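Ticket: Deck list import drops cards from the new set
Product: Ollix (card collection and deck builder)
Opened by: Jingyi Liao
Opened: May 28, 2025
Status: waiting for reply

I paste my Cluvach deck list with 60 lines into the import box and press Save. The deck opens, but 19 cards are missing. All of them are from the set Burnano. Older sets come in correctly.

What I tried already:
Signed out and in again. No change.
Removed the set code at the end of each line. Now 9 cards are missing, so it is a little better.
Changed the card names with an accent to plain letters. No change.

Reply from support (Xue):
Thank you for the clear report. Please tell us your app version and whether the missing cards have two faces.

Jingyi Liao:
Version 3.20. Yes, I checked each one, and all 9 have two faces.
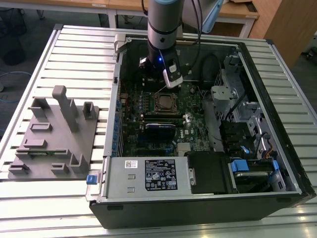
If I type only the front name, the card is found. If I type both names with the double slash, it is skipped and I get no error message. I would prefer a warning in this case, because I took an incomplete list to my league and had to correct it by hand at the table.

Xue:
Confirmed on our side. A fix is planned for July. Until then please use front names only.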